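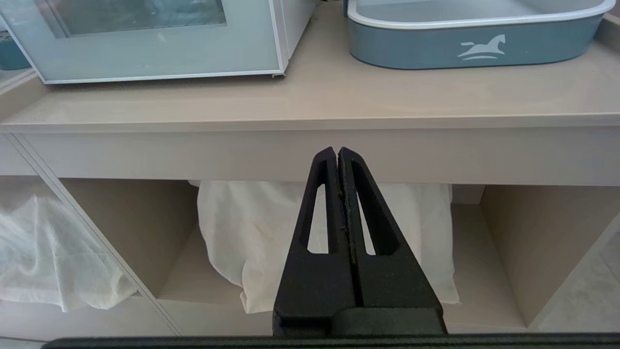

Le meuble beige de l'entrée, avec la boîte à panneaux dépolis et le bac bleu-gris au cheval.

Mireille Srour
7 mars

1/ Je reprends le fil sur le meuble de l'entrée. Plusieurs personnes m'ont demandé où j'en étais depuis le déménagement à Cleltongate. Réponse courte : le dessus est presque réglé, les casiers non.

2/ Pour ceux qui arrivent : c'est un meuble bas, beige, ouvert, avec des casiers séparés par des montants. Il était déjà dans l'appartement. L'ancienne locataire me l'a laissé contre 30 euros et je n'ai pas discuté.

3/ Le dessus est lisse, d'un beige qui tire sur le taupe. Un chiffon humide suffit. J'avais essayé un produit pour meubles, ça laissait des traces de doigts, j'ai arrêté.

4/ La boîte à cadre blanc, d'abord. Les panneaux sont dépolis, on devine qu'il y a quelque chose dedans sans voir quoi. C'est ce que je cherchais pour l'entrée. J'y mets les chargeurs, les piles, les clés de la cave et le courrier à traiter.

5/ Avant, tout ça vivait dans une coupe. On cherchait les clés tous les matins. Maintenant on ouvre la boîte et on cherche encore un peu, mais dans un seul endroit.

6/ Le bac bleu-gris avec le cheval blanc. Il vient de chez mes parents, il a servi à tout : les jouets, les pommes, une tortue pendant un été. Dans l'entrée il reçoit ce qui doit repartir : livres à rendre, colis, affaires prêtées.

7/ Règle fixée avec les enfants : ce qui est dans le bac sort de la maison dans les 4 jours. Au-delà, je le range moi-même et je choisis où. Ça marche pour les livres. Pour les gourdes, non.

8/ On m'a dit que le bac était trop grand pour le meuble. C'est vrai. J'ai regardé pour le remplacer, il y avait un modèle plus étroit chez Sabbagh, mais sans bord, et j'ai besoin d'un bord.

9/ Les casiers maintenant. J'ai commencé par les chaussures, comme tout le monde. Les baskets passent, les bottes se couchent et salissent le fond. Les bottes sont donc parties sur le palier, sur un tapis en caoutchouc.

10/ Deuxième essai : des paniers. J'en ai commandé chez Solness sans mesurer en profondeur, seulement en largeur. Ils dépassaient sur le devant et on se cognait les tibias. Retour au magasin, remboursement sans problème.

11/ Si vous avez ce genre de meuble, mesurez à l'intérieur, entre les montants, et pas sur la façade. Mesurez aussi la hauteur sous le bandeau, en haut. C'est lui qui bloque quand on veut sortir un panier bien rempli.

12/ Troisième essai, en cours : un casier par personne, sans panier. Bonnets, gants, sac de sport. Chacun vide le sien avant les vacances. Mon fils a négocié un demi-casier supplémentaire pour ses affaires d'escalade, accordé jusqu'en juillet.

13/ Question posée hier : « Pourquoi pas des portes ? » J'y ai pensé. Le menuisier m'a annoncé 411 euros, pose comprise. Pour un meuble à 30 euros, je laisse ouvert.

14/ Et puis avec des portes, je connais la maison, on les laisserait ouvertes. Un rideau sur tringle a été proposé par ma sœur. J'ai encore le tissu de l'ancienne chambre – je verrai quand j'aurai ressorti la machine à coudre.

15/ Pour les papiers : plus de pile sur le meuble. Je trie debout en rentrant. Publicités directement au recyclage, factures dans la boîte blanche, le reste sur la table de la cuisine, où il devient le problème de tout le monde.

16/ J'ai utilisé l'application Wistix pour noter ce qui était rangé où. Plus de 57 lignes au bout d'une semaine, je passais plus de temps à noter qu'à ranger. Supprimée. Une étiquette en papier au fond de chaque casier fait le même travail.

17/ Les étiquettes : ruban de masquage et feutre noir. Ça se décolle sans abîmer la peinture, en tout cas chez moi après plusieurs semaines. Testez dans un coin d'abord si votre meuble est ancien.

18/ Reste à faire : des patins sous les pieds, le sol est légèrement en pente et le meuble bouge quand on s'appuie dessus. Et trouver une place pour les parapluies. Les idées sont bienvenues, sauf le porte-parapluie, il n'y a pas la largeur.

19/ Ajout après vos réponses : non, je ne vends pas le bac. Oui, la boîte se nettoie facilement, eau tiède et savon, puis un torchon sec pour les panneaux. Évitez l'éponge qui gratte.

20/ Pour la personne qui demandait l'ordre de rangement : j'ai vidé entièrement, nettoyé, remis seulement ce qui avait servi dans la semaine. Le surplus a attendu dans un carton au pied du lit. J'en ai donné la moitié. L'autre moitié est toujours dans le carton.

Imprimer ce fil | Envoyer par e-mail

Ce site utilise des cookies pour mesurer son audience. Accepter | Refuser | En savoir plus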